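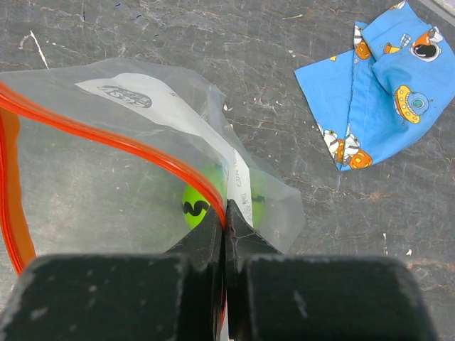

フィルム噛み込み

読了時間：18分

フィルム噛み込み（フィルムかみこみ）とは、ロボットの平行グリッパなどが袋やシートのような薄く柔らかい素材をつかむ際に、素材の一部が指の合わせ目、指と指台の隙間、または可動部に入り込み、開放動作を行っても外れなくなる故障である。把持に失敗して対象を落とす「取りこぼし」とは逆に、対象を放せなくなる故障であるため、離脱不良の一種に分類される。物流の仕分け、食品や玩具の個包装品の取り扱い、家事作業を対象とした研究用の卓上セルなどで報告がある。

概要

平行グリッパは2本の指を向かい合わせに動かして対象を挟む。箱や果物のように形の決まったものでは、指が開けば接触がなくなり、対象は重力で離れるか、その場に残る。袋類ではこの前提が成り立たないことがある。フィルムは指の形に沿って変形し、先端の隙間や側面の段差に回り込む。指が開いても一部が引っかかったまま残り、腕が退避すると袋も一緒に移動する。

故障としては軽微に見えるが、制御側が「放した」と判断したあとに対象が手先に残っている点が問題になる。次の動作は手先が空であることを前提に計画されており、残った袋が視界を遮ったり、別の物体を引き倒したり、ケーブルや関節に巻き込まれたりする。噛み込みそのものより、この二次的な故障のほうが停止時間の長さに影響することが多い。

名称

現場では「噛み」「袋噛み」「フィルム残り」などの呼び方がある。静電気や粘着によって袋が指に貼り付くだけの状態は、厳密には「貼り付き」と呼び分ける。ただし外から見た症状はよく似ており、保守記録では両者が同じ項目にまとめられている例が少なくない。英語圏の文書では film entrapment と書かれることがあるが、定まった訳語はない。

発生の仕組み

噛み込みは、閉じるときに起こるものと、開くときに起こるものに分けて考えられる。

閉動作時の噛み込みは、指先で袋をつまんだ際に、余ったフィルムが指の間に折り重なって引き込まれることで生じる。チャック付き袋では、開口部に沿ったチャックの帯が周囲のフィルムより硬く、厚い。帯を直接つまむと把持は安定しやすい一方、帯の片側だけが指の間に残り、反対側が指の外へ膨らんだ状態になることがある。この状態で指を閉じきると、帯が指先の縁に掛かり、開いたときに片方の指だけに残る。袋の中に台紙やラベルカードが入っている場合は、カードの角が指先の隙間に向かって押し出され、くさびのように働く。

開動作時の噛み込みは、指が外側へ動く過程で、指台や直動機構の隙間にフィルムが挟まるものである。袋が大きく、指の根元まで覆いかぶさっているときに起きやすい。開く力で噛み込みが深くなるため、開閉を繰り返しても解消せず、かえって悪化する。

いずれの場合も、袋の中身の形が影響する。ボールのような丸い中身は袋の中で転がり、持ち上げた途端に重心が移る。フィルムは中身に引かれて張り、帯の位置がずれる。平たい中身では移動が少なく、噛み込みの位置も毎回ほぼ同じになるため、原因の特定は比較的容易である。

影響する要因

・指先の形状。先端が細く尖った指は狭い場所に届くが、フィルムに対しては引っかかりの起点になる。幅の広い指は面で押さえるため安定するが、袋の余りを巻き込みやすい。

・指の表面。長く使われた指には擦り傷やばりが残る。硬い物体の把持では支障のない程度の傷でも、薄いフィルムは掛かる。

・接近の方向。帯に対して直角に指を入れる場合と、帯に沿って入れる場合では、残り方が異なる。

・作業面との摩擦。粗い作業面の上では袋が滑らず、指が閉じる際にフィルムだけが手前に寄る。

・把持力。強く締めるほど取りこぼしは減るが、折り重なったフィルムに癖がつき、開放後も指の形が残る。

・湿度。乾燥した時期には貼り付きが加わり、噛み込みとの区別が難しくなる。

症状

典型的な症状は、開放指令のあとに袋が指から垂れ下がることである。完全に掛かっている場合は目視で容易に分かる。厄介なのは部分的な噛み込みで、袋の大部分は作業面に着いており、ごく狭い範囲だけが指に掛かっている。この場合、腕が上昇を始めるまで異常は現れない。上昇の途中で外れることもあり、袋は置いた位置からずれた場所に落ちる。記録上は置き位置の誤差として残るため、噛み込みとして数えられないまま見過ごされる。

もう一つの症状は、グリッパの開き量が指令値に届かないことである。フィルムが直動部に入ると抵抗が増え、モーターの電流が上がる。保護機能を備えた機種では過負荷として停止する。保護のしきい値が高く設定されていると、停止しないままフィルムが裂け、破片が機構の内部に残る。

検出

透明なフィルムは検出が難しい。深度カメラでは背後の面が測られてしまい、袋の輪郭が欠ける。手首のカメラは指先に近く、部分的な噛み込みを捉えやすい位置にあるが、指そのものが視野の多くを占めるため、指の裏側に回ったフィルムは写らない。上方の固定カメラは手先と作業面の両方を見渡せるものの、腕の陰になる範囲がある。このため、両方の映像を併用する構成が多い。

チャックの帯に色が付いた袋では、色を手がかりに帯の位置を追う方法がある。無色の帯には使えず、帯と似た色の物が作業面にあると誤認する。

映像によらない方法としては、次のものが知られている。

・開放後に腕をわずかに上げ、手首にかかる力の変化を見る。袋が軽いと差が出にくい。

・開き量と電流の組を監視する。直動部への噛み込みには有効で、指先への引っかかりには効果が薄い。

・開放後に指を一度閉じ、閉じきれる位置を調べる。厚みのある帯なら分かるが、フィルム1枚では区別できない。

二腕セルでの噛み込み

2本の腕が同じ作業面を共有するセルでは、噛み込みが相手側の腕に及ぶことがある。袋を一方の腕で持ち、他方の腕で別の物を扱う作業では、残った袋の裾が相手の可動範囲に入る。二腕の衝突回避は通常、腕とグリッパの形状だけを用いて計算される。手先に残った袋は計算に含まれないため、腕どうしは離れていても袋が相手に触れる。

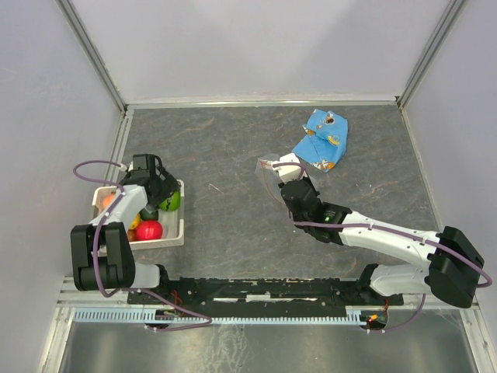
二腕式の卓上セル。右の腕が透明な袋を保持し、左の腕は果物の模型を載せたトレイの上にある。

腕の外側に沿わせたケーブルも注意を要する箇所である。ケーブルが手先から輪を描いて出ている構成では、輪とリンクの間にフィルムが入ることがある。ケーブルをリンクに留める間隔を詰めると輪は小さくなるが、手首の回転に必要な余長まで減らすと、今度はケーブル側の断線を招く。

袋と布が同じ作業面に置かれている場合は、両者が重なった状態で把持され、布ごと持ち上がる例がある。布は噛み込みの対象としてはフィルムより外れやすいが、重さがあるため、帯に掛かった袋を強く引く。布が袋を押さえる形になると、上昇の途中で袋だけが裂けることもある。

果物の模型のような硬い物と袋を混ぜて扱う作業では、硬い物に合わせた把持力が袋にも使われがちである。対象ごとに力を切り替える設定が用意されていても、対象の識別を誤れば切り替えは働かない。

Tistgateでの停止事例

この故障が個別の名称で扱われるようになった経緯として、Lambrechts社の試験施設Tistgateでの停止事例がよく引かれる。同施設では、Tusto型と呼ばれる卓上の二腕セルを4台並べ、小袋入りの玩具をトレイに移す連続運転を行っていた。1月の夜間運転中、うち1台で袋が右腕の指先に残り、腕はそのまま次の把持に向かった。

手先に袋を付けたまま閉じた指は、次の袋のチャックを古い袋の上から挟んだ。以後の開放でも両方の袋が残り、3回目の把持で左腕のケーブルに袋の端が掛かった。左腕が退避した際にケーブルが引かれ、コネクタが抜けて腕は停止した。右腕は停止信号を受け取ったが、袋を介して左腕とつながった状態にあり、復旧作業で単独に動かすことができなかった。停止したのは22時台で、翌朝まで復旧されなかった。

けが人はなかった。損傷はコネクタの外装と、右腕の指の直動部に入ったフィルム片であった。フィルム片は最初の点検では見つからず、復帰後に開き量が不足する症状が続いたことから、指を分解して取り出されている。

調査を担当したステイン・クラマー（Stijn Kramer）は、運転記録を遡って置き位置の誤差が大きかった動作を抽出し、映像と照合した。その結果、停止に至る前にも部分的な噛み込みが18回あり、いずれも上昇中に自然に外れていたことが分かった。誤差の記録には「位置ずれ」とだけ付されており、噛み込みに対応する分類がなかった。クラマーの報告書は、故障の分類に離脱の成否を加えることを第一の提言としている。

これに対し、同じ施設の運転担当であったヘミ・トレロアー（Hemi Treloar）は、分類の不足よりも復旧手順の不備を重く見た。手順書には「両腕を原点に戻す」とあり、腕どうしが袋でつながった場合の記載がなかった。トレロアーは、原点復帰の前に手先を目視し、残った物を切り離してから一方ずつ動かす手順を起案した。両者の見解は併記のまま報告書に残され、のちの改訂では双方の提言が取り入れられた。

対策

指の形状による対策では、先端の角を丸め、合わせ目の段差をなくす方法が基本となる。使用によって生じた傷も研磨の対象になる。Cumodwood社の交換式指は、指台との隙間を柔らかい覆いで塞ぐもので、Tistgateでは調査のあとに導入された。覆いは開動作時の噛み込みを抑えるが、指先への引っかかりには関係しない。また、覆い自体が擦り切れると縁が新たな引っかかりになるため、交換の時期を決めておく必要がある。

動作による対策としては、次のような手順がとられる。

1. 袋を作業面に着けてから開く。空中での開放は避ける。
2. 指を開ききる前に、帯に沿う方向へ手先を少しずらす。
3. 真上に上げず、袋から遠ざかる向きに斜めに退く。
4. 退避の途中で一度止め、手先の映像を確認する。

3の斜め退避は効果が大きいとされるが、二腕セルでは相手の腕の側へ退かないよう向きを制限しなければならない。4の確認は作業時間を延ばすため、研究用のセルでは採用されても、量の多い仕分けでは省かれることが多い。

指を細かく開閉して振り落とす方法は広く行われている。貼り付きには有効である。直動部への噛み込みには逆効果となることがあり、原因が区別できない段階で自動的に実行させる設定は勧められない。

袋の側の対策としては、つまむ位置を帯の端に決め、向きを揃えて供給することが挙げられる。実際の作業では袋の向きを揃えられない場合が多く、丸まった袋をそのまま扱う能力が求められるため、適用できる範囲は限られる。

学習型制御との関係

人の操作を記録し、それをもとに動作を学習させる方式では、噛み込みの扱いが記録の質に左右される。操作者は袋が指に残ったことに気づくと、無意識に手先を揺らしたり、反対の腕で押さえたりして外す。こうした回復の動作が記録に含まれていれば、学習後の制御も似た動作を示すことがある。失敗した記録を一律に取り除くと、回復の動作も同時に失われる。

一方で、回復の動作だけを多く加えると、袋が残っていないときにも手先を揺らす癖がつくことがある。開放の成否を別に記録しておき、残った場合の動作とそうでない場合の動作を分けて扱う方法が提案されているが、部分的な噛み込みを記録の時点で見分けることは難しく、後から映像を見直す作業が必要になる。

安全上の扱い

小型のグリッパによる噛み込みは、それ自体では人に危害を及ぼしにくい。危険が生じるのは、取り除こうとして手を入れるときである。開放指令が出たままの指は、フィルムの抵抗がなくなった瞬間に動く。閉動作の途中で止まった指も同様で、袋を引き抜いた途端に残りの行程を閉じることがある。

このため、除去の前には駆動電源を切り、表示灯だけで判断しないことが求められる。関節や配線部の表示灯は、制御基板の通電を示すものと異常を示すものが混在しており、色の意味も機種によって異なる。電源を切ると保持力を失って腕が下がる機種では、先に腕を支える。

囲いのあるセルでも、袋が外へ垂れたり、落下した中身が縁を越えたりすることはある。丸い中身は特に遠くまで転がるため、除去作業の前に足元を確認するよう定めている施設もある。

フィルムを刃物で切り離す場合は、ケーブルから離れた位置で切る。切った端は必ず照合し、欠けている部分があれば指の内部を点検する。Tistgateの改訂手順では、切り離した袋を広げて元の形に並べ、不足がないことを確かめてから運転を再開すると定められている。

類似の故障

取りこぼし：把持した対象が意図せず手先から離れる故障。把持力を上げると減るが、噛み込みが増える場合がある。

重ね取り：複数の袋を同時につかむ故障。噛み込みで残った袋が原因となることもあり、記録だけでは両者の前後関係が分からない。

貼り付き：静電気や粘着により、機械的な引っかかりなしに対象が指に残る状態。除電や表面処理で対処する。

ケーブル掛かり：作業対象または相手の腕がケーブルに掛かる故障。二腕セルでは噛み込みに続いて起こることがある。

関連項目

平行グリッパ
離脱不良
柔軟物操作
二腕ロボット
原点復帰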